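Lilberg Robotics Teaching Unit
Perception and Planning for Manipulation
Handout 2: Using the wrist camera in the grasp pipeline

Instructor: Akinyi Nzioka
Laboratory sessions: Esther Kirui

2.1 Purpose

The previous handout treated the camera as fixed in the room. In this one the camera is carried by the arm, and its pose changes with every joint motion. Students are expected to know how an image point is turned into a point in the robot base frame, and which parts of the Plikerus software stack perform each step.

2.2 The chain of transforms

A point measured in the camera frame is first expressed in the gripper frame, using the hand-eye calibration, and then in the base frame, using forward kinematics. The first transform is constant and is read from the calibration file at startup. The second is computed from joint readings and must carry the same time stamp as the image. A mismatch between the two produces an error that grows with arm speed and disappears when the arm is at rest. Students who find that their grasps succeed only after a pause should look here first.

2.3 Masking the gripper

The fingers occupy a fixed region of a wrist image for any given finger opening. The detector does not know this and will propose them as objects unless the region is masked. The mask is stored per opening width and interpolated between stored values.

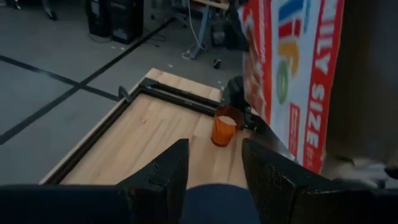

Figure 2.1. Wrist view with an orange cup ahead of the fingers and an upright box to the right.

Three points should be noted with regard to Figure 2.1. The cup is translucent, and depth estimates on such surfaces are often unreliable; the planner should take the height of the supporting board from the plane fit and use the cup outline for position only. The large printed letters on the box have strong edges, which a feature tracker will favor over the cup. Finally, dark machinery behind the cup overlaps the board's far edge, so the segmentation step must be checked before an approach direction is chosen.

2.4 Planning the approach

The planner, Mfaume, samples 688 candidate grasps per request and discards those whose swept volume meets an occupied cell. Tall objects beside the target remove most side approaches. Unseen space is treated as occupied by default - this setting is not to be changed during assessed work. If no candidate remains, the planner returns an empty list, and the calling program must request a new view before trying again.

The time limit for a request is 3,000 milliseconds. Programs that call the planner inside the control loop will miss their deadlines and will be returned unmarked.

2.5 Preparation for the laboratory

Read chapter 4 of the Lenance user guide, on frame conventions. Bring a working version of the transform code from the February exercise. Reports should state the calibration file used and include one masked and one unmasked detection result for the same image.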